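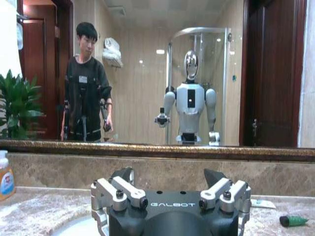

*Beige marble countertop with tan and brown veining*

## Kids' T-shirt print cracked after washing, can I return it?

**ratholm_mom**

I bought a Cirillo long-sleeved T-shirt for my daughter, size 3, listed as new with tags. I washed it inside out on cool before she wore it, and the print on the front already has cracks across the middle. The tags are off but I kept them. The seller is a shop on Sasar and the order number ends in 887. They say washed clothes can't go back. Is that right? The shirt is gray marl with a round neck, if that matters.

**poltmont_resale**

A washed item usually can't go back as a change of mind, but a faulty one is a separate matter. Open a case under "item not as described" and don't use the "no longer wanted" option. Add a close photo of the cracks, one of the care label and one of the tags. Keep your messages on the site so they stay with the case.

I sell kids' clothes and have shipped 200 or so shirts with prints like that. Some batches are bad. A decent seller will refund you and won't ask for the shirt back, as postage costs more than it's worth.

*Edited to add: check the listing for a return window. Mine is 25 days, other shops have less.*

**stitchbin**

Did you tumble dry it? The heat ruins those prints. I hang all of ours up.

**ratholm_mom**

No dryer, it went on the line. I've opened the case with the photos and am waiting to hear from them.

**sizeup4**

Same thing with a Cirillo hoodie in December. I put baking paper over the print and pressed it with a warm iron. It looked a bit better but I wouldn't do it before the refund is settled.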